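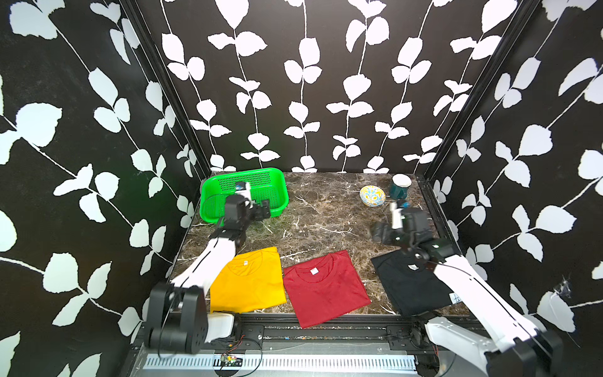
Folding T-shirts to a fixed size, and what to keep them in

Posted February 19, 2020 · 5 min read · 6 comments · 15 shares

I store T-shirts in baskets. A drawer hides the shirts at the back, and the one drawer I had for this purpose (a Balaskas unit, bought used) had a runner that stuck whenever humidity went up. Baskets have no runners. They do impose a constraint a drawer does not: the folded shirt has to match the inside of the basket, including the corners.

The corners are where most of the capacity goes. A rectangular basket with rounded corners has less usable floor than its outside dimensions suggest. If you measure across the rim you will get a number that is too large twice over, once for the thickness of the rim and once for the taper of the walls. Measure at the floor, on the inside, between the points where the corner curves begin. Write that number on a piece of tape and stick it under the basket. I have measured the same basket on three separate occasions for want of a piece of tape.

The fold

Any flat, hard surface works. I use the marble-look table in the corner because it is at the right height and cotton slides on it, so a shirt can be squared up by pulling one edge.

1. Lay the shirt face down, collar away from you. Smooth from the center out to the side seams.
2. Fold one side in so the edge runs straight down from a point on the shoulder. The distance from that point to the collar sets the final width.
3. Fold the sleeve back on itself so that it stays inside the strip.
4. Repeat on the other side. The two edges should be parallel. If they are not, undo the second side only.
5. Bring the hem up toward the collar, stopping short of it by the thickness of the ribbing.
6. Turn the packet over. The collar should be on top and centered.

Step 5 is the one people skip. If the hem goes all the way to the collar, the packet is thickest at the neck and the stack starts to lean.

For shirts that go in standing on edge, fold the packet once more. For shirts that go in flat, leave it. I prefer flat in a shallow basket and standing in a deep one. The test for standing is simple: set the packet on its fold on the table and let go. A heavy knit passes. A thin one with a lot of washes behind it generally does not, and it should go in flat whatever the basket.

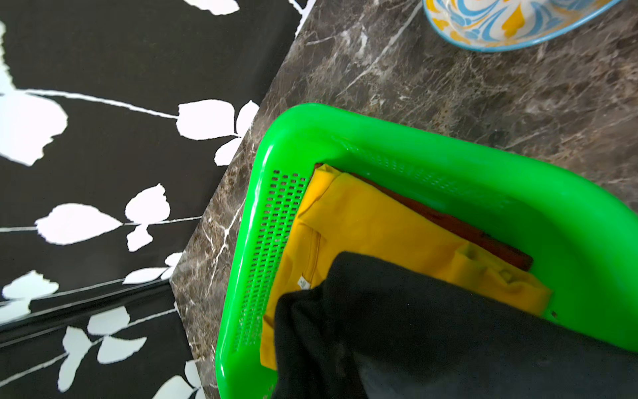

Sotiris Kourkoulas wrote in after the last storage post to say that he rolls everything, and that a rolled shirt does not care about corners. He is right about the corners. A cylinder sits well against a curve. He also gets more shirts into the same basket than I do, by his own count. My objection is the collar: on a rolled shirt it ends up compressed at one end of the roll, and ribbed cotton left that way over a winter keeps a wave in it. He says his do not. We may be buying different shirts.

Material

Plastic over wicker, for anything knitted. Wicker has cut ends, and a cut end will pull a loop out of jersey. Perforated plastic lets air through and can be rinsed under a tap. Before first use, run a fingertip around the inside of the holes. Molding flash gets left there on cheaper baskets, and it catches on fabric exactly as wicker does. A few strokes with a nail file will take it off.

Also remove any adhesive label from an inside wall. The glue outlasts the paper and it collects lint. Warm water, dish soap, then a little cooking oil for the residue, then soap again to get rid of the oil. 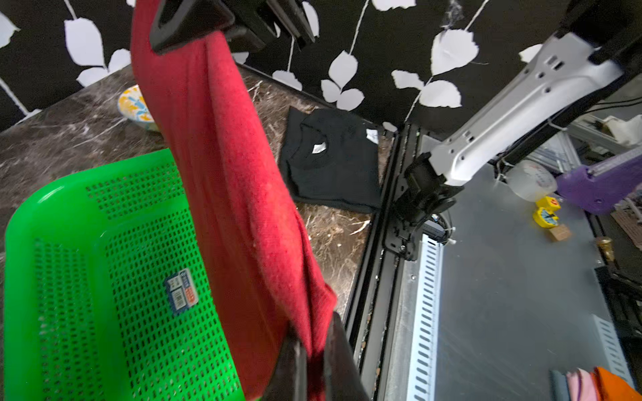

Lint is a matter of order as much as of washing. Red and black cotton show pale fibers from anything lighter, so I fold the dark shirts first, wipe the table, and do the light ones after. A damp cloth is enough. Lint rollers work, but the sheets run out and then you are left owning a handle.

For sequence inside the basket I go by color and ignore frequency of use. Clean shirts go in at the left and the next one to wear comes out at the right, which rotates the whole set without any further thought. With flat stacks the equivalent is to lift the stack and put the clean ones underneath. It takes two hands and I do not always do it.

Still to be tested: a Hollberg basket with straighter walls, which on paper should hold one more standing row. It is due in March. Grigoris Margaritis has asked for the inside floor measurements when it arrives, and I will add them at the bottom of this post.

Share this post · 6 comments

Get new posts by email. Unsubscribe at any time.

This site uses cookies to remember your settings. Accept · Learn more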